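January, late. Kitchen light on, everyone else asleep.

Window shuts tomorrow at 7 and Skatham have still not got a striker. Writing this down now so that in May I can look back and see who said what. Last year I swore I'd called the Bakos thing early and had no proof.

So. Woke up to four missed messages, all the same link. Bakos has asked to leave. Or his agent has. Or his agent's friend told a guy on the radio, which at this club counts as confirmed. No breakfast, read the whole thing standing up, burned the toast. The story is that Ernholm want him on loan with a fee in the summer, and that our board said yes before they told the coach. I believe that part. They did it with the left back too.

What I don't get is the timing. He scored against Cundon two weeks ago, ran half the length of the field, kissed the badge, whole stand went up. You don't kiss the badge and then get on a plane. Well, you do. They all do. But I was in row 7 and I saw his face and I thought he meant it.

Work was useless. Refreshed my phone under the desk. Did maybe an hour of actual stuff, put up the post for the supporters' page at lunch, wrote too fast, spelled Ernholm wrong twice. Comments open by one o'clock and away they went.

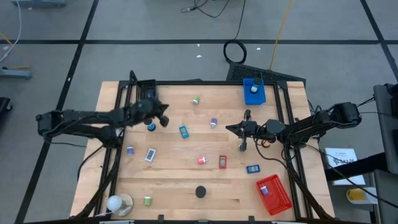 Etelka Hajdu: You are all crying over a player who has not tracked back since October. Take the money, play the kid up top, and fix the midfield for once. We lost to Cundon on second balls, it had nothing to do with the striker.

Except we didn't lose to Cundon, we drew, and I told her so, and she said it felt like a loss. Fair. It did. Sixty-five minutes of being the better team and then we sat back and invited them on. Their equalizer came off a throw-in. A throw-in!

But she has a point about the midfield and it has bugged me all day. When Bakos drops deep it looks great, everybody claps, and then there is no one in the box. The kid stays high. Not as good on the ball, not close, but he stays high and he makes defenders turn around. Against a slow back line that might be worth more. Might. He is also nineteen and fell over his own feet taking a corner in the cup.

Note for later – I am not saying I want Bakos gone. I am saying I can see it. Different thing.

Called Dad on the drive home. He says it was the same in his day, only you found out from the paper and there was nothing to refresh. He reckons the coach walks if the sale goes through. I said no chance, he has a contract until next summer. Dad laughed for quite a long time.

Then the evening. Supposed to be an early night. Hah. At 7 the local show had a reporter outside the training ground, in the rain, telling us there was no news. At 8 same man, same rain, a car had gone in. Dark windows. Nobody knew whose. Group chat decided it was the Ernholm sporting director. Then someone's cousin said it was the guy who does the vending machines, and I have not laughed so hard in weeks.

Club statement came out just after nine. Two lines. "Will not comment on speculation" and then something about respecting the player's privacy. In my experiance the privacy line means it's done. They used it for the goalkeeper and he was gone by morning.

Who do we even get in, with one day left? Names from the chat, for the record. The big lad from Cundon, who they won't sell us. Somebody's old favorite who is thirty-four and has a bad knee. A loan from upstairs, one of those teenagers who turns up, plays 2 games, goes back with a hamstring. I'd take the teenager. I'd take anyone who can head it.

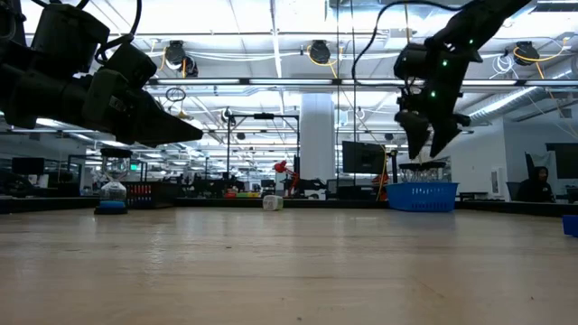 Deadline eve, and the clock running.

Ate cold pasta from the pot. Wrote a second post, angrier, about how the board treats the coach, didn't publish it. Will read it in the morning. If it still sounds right then it goes up. Need to take out the bit about the chairman's yacht, which I can't prove.

Etelka messaged again around eleven, off the page this time. She wants to know if I'm going on the away bus next month even if he's sold. Course I am. Paid already. She has two seats near the back and says I can have one if I stop defending Bakos for the whole ride there. Ride home, allowed.

Twenty to twelve now. One more look at the phone and then bed. Put gas in the car tomorrow, call the dentist, scarf is still in the dryer.

OK looked. Nothing. Bed.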